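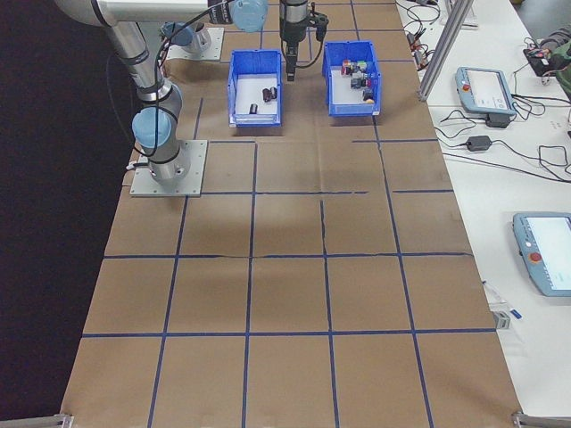 Page last changed: 10/13/20

Pirkar shared workshop, build group. Minutes of the September meeting, as corrected.

1. Sorting table. The builders reported that the arm now moves parts between the two blue bins. Several members asked what for. The answer was that Esach, the sorting program, needs a simple job first. It was put to them that a person does this simple job in less time and for no money. The log claims 346 good picks out of 494 tries. The meeting did not think this was a number to brag about, and asked who decides what counts as good. No clear answer. Log to be brought next time.

2. Tape grid. One member said the lines wobble and asked if positions are measured from them. Builders say no, the tape is for people. Noted. The crease in the paper was raised again. New paper not approved.

3. Money. Spent to date: 2,239. The budget line had a good deal less in it. No more buying until the Ngata parts are either used or sent back.
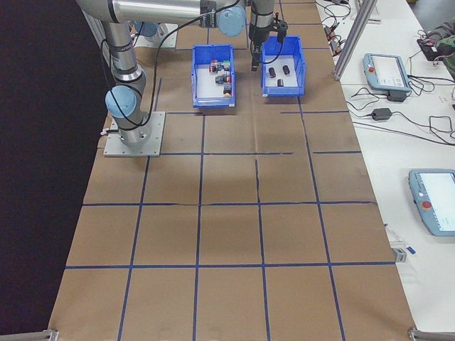
Filed under: Minutes / Shared Builds

4. Small black parts. Asked why the same three keep turning up in every test. Builders say mixed parts come later. They said so at the Prurkow open house too.

5. Cables. The tangle on the white bench is to be tied up before the next session. Agreed without a vote.

6. Table time. Request for 36 more hours. Cut to half, with two against.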